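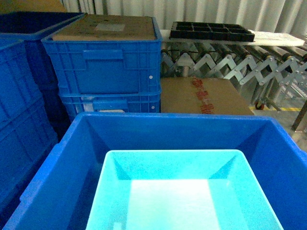 # The Empty Ones

The contract said 400 examples, and it did not say of what. Stemasetti Logistics wanted a system that could handle bins, and Grestus, which was going to build the system, wanted to be sent people handling bins, and I was between jobs and had two hands. They gave me a headband with a camera on it and a laminated card. The card said ACT NATURALLY. Under that were 15 rules.

Rule 1 was to look at what I was doing. I had been moving things in warehouses since I was nineteen and had never once looked at what I was doing. You look at the clock, or the door, or the person you're complaining to. The first morning I watched my own hands so faithfully that I walked into the conveyor.

"Keep that one," said the woman from Grestus, who sat behind a laptop at the end of the aisle. "It's useful to have some failures."

"Do I get paid for failures?"

"Same rate."

I thought about this for most of the morning.

The work went like so. Pick up the small tray. Put it in the big bin. Take it out of the big bin. Every so often a tray would have something in it, a bag of washers or a coil of hose, and I'd feel a little lift, the way you do when the mail has handwriting on it. But mostly they were empty. The system had to learn empty, she told me. It kept thinking there was something in there.

"Like what?"

She turned the laptop around. The screen showed a tray I'd carried an hour before, bare to the corners, and over it the system had drawn a neat green box and written OBJECT, 60 percent.

"What object?"

"It doesn't say. It's just hopeful."

By lunch I had become fond of it. I ate my sandwich on an upturned crate next to the man from the Zelwood plant, who had been sent over to do lids. His lids were cardboard. He said the Zelwood system had learned to put lids on beautifully and now could not be talked out of it. It had put a lid on a box that already had a lid. It had put a lid on a lid. They'd come in one morning and found a stack of them up to his chest, perfectly square, no box anywhere underneath.

"They asked me where it got that," he said, and looked into his soup.

In the afternoon I slowed down. The rate was per example, so this was against my interests, but it had dawned on me that somewhere down the line there would be a whole floor of machines moving the way I moved. I have a bad habit of giving a tray a little pat once it's down. My mother does it with casseroles. I tried to stop and couldn't, and then I tried to pat less, and that looked worse.

"Is the patting a problem?" I asked.

She scrolled back a long way. "How many of these have it?"

"All of them, I think."

She typed something, stopped, and deleted it.

I did eight more before the shift bell, all empties. On the last one I held my head still over the tray for longer than the card allowed and gave it a good clear look at nothing. From the laptop came a small chime.

"Fifty-eight percent," she said.

In December I got a letter from Stemasetti thanking me for my contribution, with a voucher for Bortolotti frozen dinners. They'd opened the new line by then. I went past it once, on the bus, with the loading doors up — one of the arms was setting down a tray, and the bus pulled out before I could see what it did next.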